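Tapia Home & Hobby Board > Small Spaces > Junk drawer rescue: what finally worked for you?

Print this thread | E-mail this thread

**buttonjar**
Nov 8, 2024
I did it!! The kitchen junk drawer is empty for the first time since we moved in, and I'm so happy I keep opening it just to look. My method is to dump everything out, then sort by where I'd go looking for it (and forget what it "is"). Batteries went in with the flashlights, tape went in with the gift wrap. I'd love to hear how the rest of you do it, especially the tiny stuff!

**mossyporch**
Congrats! I'm a clear box person all the way. If I can't see through it I forget I own it. I do one box at a time on the table, and whatever is still lying out when the lid goes on has to find a home that night.

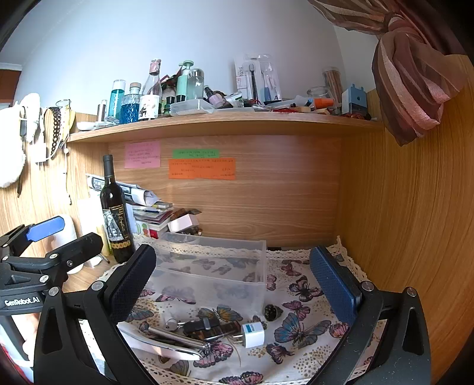

My order of attack:

1. Keys first. Try every one in every lock, then tag it right away. I use the little paper tags from Gurnus and write in pencil.

2. Plugs and adapters next. They get their own bag, with a note saying what they go to.

3. Clips, rings and odd bits last, and be strict!

**gravelpath88**
Have to disagree on clear boxes. We had a wall of them and it looked like a hardware store exploded. I switched to the Flolten tins with labels and I love them. So calm!

**mossyporch**
But then you have to read 48 labels to find a thumbtack, lol. I do like the look though, I'll give you that.

**gravelpath88**
My labels are in alphabetical order, thank you very much :)

**tinlid**
Both of you are right, depending on who else lives in the house. My kids will put things back in a clear box and will never, ever open a tin. Also, please don't toss mystery keys too fast. I threw one out in August and it was for the shed.

**buttonjar**
Oh no, the shed! OK, I'm keeping my mystery keys for a year. Going with clear boxes for the kitchen and tins for the sewing stuff, and I'm starting on the hall closet next. Wish me luck!

Reader comments

**Lasomus_fan:** I must own about 2,000 rubber bands. Great thread!

**pennyhook:** Pencil on the tags is smart, mine in pen smeared right off.

**oldlatch:** Team tins.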